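Open Day Demonstration Assistants and Visitor Participants, Beverage Service Robot
Mernier Robotics, Cartwright Building, Vedville

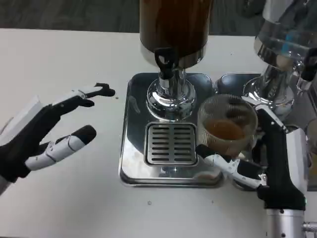
Two-handed beverage service task, glass cup held beside the drip grate.

Posted 25 May 2022

Mernier is recruiting for its August open day in Vedville. Two groups are needed: paid demonstration assistants, who will prepare and reset the beverage station, and unpaid visitor participants, who will use the station and complete a short questionnaire. Both groups are described on this page. Please read the section that applies to you before writing to us.

Background

The beverage station is one of 3 demonstrations on the ground floor of the Cartwright Building. The system operates with two hands over a white table carrying two dispensers, each with its own stainless-steel tray and black tap. The task is to pick up a cup, place it under the tap, operate the tap, stop the flow at the set level and hand the cup over. The control software, known internally as Parato, was written on site. During the open day it will run under supervision, with an operator at the stop control at all times.

The demonstration is given in sessions of 26 minutes. Each session includes an introduction, several service cycles, time for questions and a reset.

Part A. Demonstration assistants (paid)

Duties

Fill the dispensers and check the level in each tank between sessions.
Set out clean glass cups at the marked positions and collect used ones.
Wipe down the table, trays and drip grates at every reset.
Move visitors to and from the standing line and keep the line clear while the arms are powered.
Record each service cycle on the log sheet: start time, end time, result code, and any spill or operator stop.
Report loose screws, worn fingertips or unusual noise to the operator before the next session begins.

Assistants do not operate the robot, edit its settings or reach across the table while it is powered. The reset is done only after the operator has called the arms safe.

Requirements

Age 18 or over on the date of the training session.
Able to stand for a full session and lift a full dispenser with a second person.
Clear spoken English. A second language is useful and should be stated in the application.
Careful written records. Log sheets are used afterward to calculate service times, and incomplete sheets have to be discarded.
Experience in catering, laboratory work or event staffing is preferred. No programming knowledge is needed.

Terms

The rate is $29 per hour, paid by bank transfer after the event. Paid hours cover one training session, the setup day and the open day itself. Lunch is provided on the open day. Closed, flat shoes are required, and long hair must be tied back. Loose sleeves, lanyards and bracelets are not permitted at the station. Overshirts will be issued at training.

Training is led by Getachew Sisay, who is responsible for the station, and covers the stop procedure, the reset sequence and the log sheet. Attendance is compulsory. Applicants who cannot attend training will be placed on the reserve list.

Part B. Visitor participants (unpaid)

Participants will stand at the marked line, request a drink by voice or by button, watch the service cycle and take the cup from the handover position. They then fill in a two-page questionnaire on speed, clarity of movement and how comfortable they felt during the handover. Allow 45 minutes in total, including check-in.

You may take part if you are 16 or over. Participants under 18 need a signed form from a parent or guardian. Drinking what is served is optional, and unfinished cups can be left on the return shelf. Please tell us in advance if you use a wheelchair or need a lower handover position, as the height has to be set before the session starts. People who work for Mernier or live with an employee cannot take part.

Questionnaires are stored under a number, with no name attached. Sessions may be recorded for fault analysis. Participants who do not wish to be recorded should say so at check-in, and they will be assigned to a session without recording.

How to apply

Part A: send a one-page résumé and a short note giving your availability in August to Ottilie Schwaiger, Events and Facilities. Quote reference 1322-A in the subject line. Interviews are by telephone and last 15 minutes.

Part B: send your name, age group and preferred session (morning or afternoon) to Jolene Baxter, quoting reference 1322-B. Places are assigned in order of receipt. You will receive a confirmation with your check-in time and directions to the side entrance. The main entrance will be used for deliveries during the event.

Technical questions about the station may be addressed to Getachew Sisay. School and college groups should not use this form and should write to Rawiri Whitcombe, who is scheduling group visits separately.

Applications for Part A close when all positions are filled. Part B stays open until the week before the event.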